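Travent Fold 2 laptop stand review

By Duyên Giáp
May 16, 2020

The Fold 2 is the second laptop stand from Travent, and it fixes most of what I disliked about the first. It costs less, folds flatter and no longer squeaks when you type. I have used one every workday since it arrived, mostly with a 13-inch laptop and sometimes with an older, heavier one.

Setup takes a few seconds. Two arms swing out from the base and lock at one of four heights. The lowest is barely worth having. The second is the one I use for typing, and the top two only make sense if you have a separate keyboard.

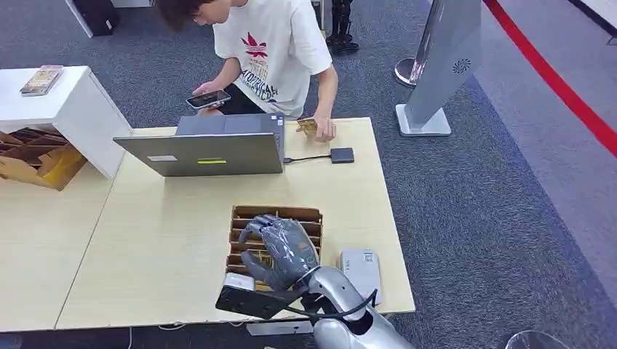 2 min read - 301 words

Weight is listed at 183 grams and my kitchen scale agrees. It goes in the sleeve pocket of my bag and I forget it's there. The Hevell stand I used before was steadier at full height, but it weighed more than twice as much and had to be put together with a hex key.

The rubber pads are the weak spot. One of mine started to peel in the second week. I glued it back and it has held, but the first model had the same problem and Travent should have dealt with it by now.

Wobble is fine at the two lower settings. At the top there is some bounce if you lean on the table, and more with the heavier laptop. Cables reach the side ports without catching on the arms, though a thick plug in the rear left port will touch the hinge.

Van Wijk sells a similar stand with a cloth pouch and a wider base. If yours will stay on one desk, get that one. For carrying around, I would buy the Fold 2 again.

Rating: 4 out of 5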